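技術翻訳者・訳文チェッカー募集(ノルウェー語/英語→日本語、産業用乾燥設備分野)

募集元:株式会社Valodix 文書制作部
雇用形態:契約社員(翻訳者)、業務委託(訳文チェッカー)
掲載更新:10/25/23

業務の概要

当部では、木材および食品原料の乾燥設備に関する技術文書を日本語化し、国内の設置業者と保守業者に供給しています。現在の主な対象は、乾燥装置「Nygård」系列の据付要領書、運転取扱説明書、保守点検要領書、部品表、技術通報です。原文の大半はノルウェー語(ブークモール)で作成され、一部に英語の先行訳が存在します。先行訳と原文の内容が一致しない場合は、原文を正とします。

今回の募集は、系列の制御盤更新に伴う文書改訂に対応するものです。改訂対象には、既訳を流用できる章と、構成が変わり新規に訳す章が混在しています。翻訳者は両方を担当します。チェッカーは主に新規訳の章を担当し、流用箇所については差分のみを確認します。

募集職種と人数

翻訳者(契約社員) 3名
訳文チェッカー(業務委託) 若干名

両職種への併願はできません。選考の途中で職種の変更を希望する場合は、書類を出し直してください。

翻訳者の職務内容

翻訳支援ツール「Trandura」を用いた翻訳。分割済みの原文を受け取り、翻訳メモリと用語集を参照しながら訳文を作成します。翻訳メモリとの完全一致箇所も、前後の文脈に照らして確認の対象となります。完全一致であっても、指示対象の部品が変わっている例が過去の改訂で確認されています。

用語の登録申請。用語データベース「Zituva」に未登録の語が現れた場合は、候補訳、出典、使用文脈を付して申請します。承認前の語は仮訳として扱い、訳文中に所定の記号を残します。記号の除去は承認後に一括して行うもので、翻訳者が個別に削除することは禁止です。

原文の疑義の報告。数値、単位、図番、参照先の誤りと思われるものは、訳文側で修正せず質問票に記載します。トルク値と設定温度については、誤記が明白に見える場合も同じ扱いです。

図中文字の翻訳。図版は別ファイルで支給され、文字列のみを表形式で抽出して訳します。図版の編集は行いません。

訳文チェッカーの職務内容

原文との対照による誤訳、訳抜け、数値の転記誤りの検出。指摘は所定の区分(誤訳、訳抜け、用語、表記、数値、体裁)のいずれかに分類し、修正案を併記します。表現の好みに基づく修正は区分に含まれず、提出されても反映しません。警告文については、危険の程度を示す語と本文の整合、回避手順の順序、主語の明示を確認します。

なお、チェッカーには原文を読む能力を求めます。英語の先行訳のみを参照した対照作業は認めていません。

文体と表記の規定

本文は「です・ます」体、手順は「〜します」ではなく「〜してください」で統一します。表の欄内は体言止めとします。カタカナ語の長音は原則として付し、Zituvaに例外として登録された語のみ省略します。単位はSI単位を用い、原文に旧単位が併記されている場合は旧単位を括弧内に残します。小数点は原文のコンマをピリオドに置き換えます。千の位の区切りに空白が使われている数値は、日本語側ではコンマ区切りとします。この変換の漏れは、改訂のたびに一定数が検出されており、数値区分の指摘の中で最も多い項目です。

含水率については、湿量基準か乾量基準かを必ず確認してください。木材向け文書では乾量基準、食品原料向け文書では湿量基準が用いられることが多いものの、共通章では両者が注記なしで併存する箇所があります。判断できない場合は質問票に記載します。「風速」「風量」「循環量」も原文では近い語が当てられており、単位から判断できる場合に限り訳し分けます。

翻訳者の応募要件

必須
・ノルウェー語(ブークモール)の技術文書を読解できること。学習歴は問わず、試験訳により判断します。
・機械、電気、化学工学のいずれかの分野で、技術翻訳または技術文書作成の実務経験が通算2年以上あること。
・日本語で、曖昧さのない手順文を書けること。
・翻訳支援ツールの使用経験があること。製品の種類は問いません。

歓迎
・熱風乾燥、除湿乾燥、真空乾燥のいずれかに関する設備の設計、運転または保守の経験。
・デンマーク語またはニーノシュクの読解力。旧版の部品表に一部含まれています。
・正規表現を用いた検索と置換の経験。
・シーケンス図および配管系統図の読解経験。

訳文チェッカーの応募要件

必須
・ノルウェー語の読解力は翻訳者と同等とします。
・対訳チェックまたは校閲の実務経験があること。
・貸与端末を設置できる作業場所と、安定した有線の通信回線を確保できること。

歓迎
・警告表示に関する規格の知識。
・部品表の照合作業の経験。

作業量の目安

翻訳者の標準処理量は、新規訳の場合、訳文の仕上がりで1日およそ3,000字です。この数値は工程計画に用いるもので、個人の評価には直接使用しません。流用章は一致率に応じて換算します。換算表は採用後に配布します。チェッカーの作業量は発注ごとに提示し、受託者が諾否を回答してから確定します。回答がない発注は、期限をもって取り下げます。

勤務条件(翻訳者)

始業は午前9時です。終業時刻、休憩、休日は就業規則によります。研修期間を終えた後は、所属長の承認により在宅勤務を併用できます。在宅勤務中も、質問票の回答確認と用語申請の処理は就業時間内に行ってください。

契約は年度単位とし、更新の有無は業務量と勤務状況により判断します。賃金は経験と試験訳の結果に基づいて決定し、内定時に書面で提示します。社会保険は法令に従い加入します。通勤手当は規程の範囲で支給します。

納期前の時間外勤務が発生することがあります。改訂版の発行は5月に集中しており、この時期の長期休暇の取得は事前の調整が必要です。

契約条件(訳文チェッカー)

報酬は原文の語数に単価を乗じて算出します。単価は新規訳、流用訳、部品表の区分ごとに定め、契約書に記載します。検収後の再作業は、当部の指示変更に起因する場合に限り有償とします。指摘漏れに起因する再作業は無償です。

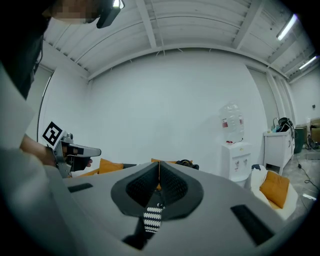

当社スタッフ(左)

使用機材とソフトウェア

翻訳者には作業用端末と外部モニターを支給します。Tranduraのライセンスは当部が管理し、個人所有の端末への導入は認めません。チェッカーには期間を定めて端末を貸与します。入力装置は各自のものを使用できますが、専用ドライバーの導入が必要な製品は事前に申請してください。

機械翻訳の使用は、当部が指定した環境に限ります。外部の翻訳サービスや文章生成サービスに原文または訳文を入力する行為は、部分的なものを含めて秘密保持義務の違反とみなします。辞書サイトでの単語の検索は差し支えありませんが、型式番号や文単位の文字列は入力しないでください。

研修

採用された翻訳者は、着任後に表記規定、Tranduraの操作、Zituvaの申請手順、乾燥設備の基礎に関する研修を受けます。乾燥設備の基礎では、湿り空気線図の読み方、乾燥速度の区分、含水率の基準、送風系統の構成を扱います。該当分野の実務経験がある場合も受講を免除しません。用語の運用を統一する目的を兼ねています。

チェッカーには、指摘区分の適用例をまとめた資料と練習用の対訳を送付します。練習用対訳の結果を提出し、当部が区分の適用を確認した時点で、最初の発注が可能となります。

選考手順

書類選考、試験訳(チェッカーは試験校閲)、面接の順に行います。試験訳の課題は、保守点検要領書の一節と部品表の一部です。辞書および参考資料の使用に制限はありません。参照した資料は一覧にして添付してください。機械翻訳の出力を下訳に用いた答案は、選考の対象外とします。

試験訳の評価項目は、内容の正確さ、数値の転記、用語の一貫性、手順文の明確さです。訳語の選択に迷った箇所には注を付けることができます。注の数は評価に影響しませんが、注の内容は評価の対象となります。

面接では、試験訳の処理について説明を求めます。遠隔での面接も可能です。面接時に別の翻訳課題を課すことはありません。

提出書類

・履歴書(書式自由、写真不要)
・職務経歴書。担当した文書の種類、分野、言語方向、使用ツールを記載してください。顧客名は伏せて構いません。
・志望職種を明記した文書。書式は問いませんが、動機に関する記述は不要です。
・チェッカー志望の場合は、稼働可能な時間帯と、作業場所の通信環境に関する申告書。

書類は当社採用ページの送信フォームから、PDF形式で提出してください。過去の翻訳物を見本として添付する場合は、権利者の許諾があるもの、または公開済みのものに限ります。許諾の有無が確認できない見本は開封せずに削除します。

応募に関する注意

提出書類は返却しません。選考終了後、採用に至らなかった方の書類は当社の規程に従って廃棄します。選考結果は書面または電子メールで通知し、不採用の理由に関する照会には回答しません。試験訳の課題文は選考終了後も第三者に開示しないでください。

募集は充足した時点で終了します。翻訳者の枠が先に充足した場合も、チェッカーの募集は継続します。業務内容に関する質問は、採用ページの問い合わせ欄で件名を「翻訳者募集」または「チェッカー募集」として受け付けます。電話による問い合わせには対応していません。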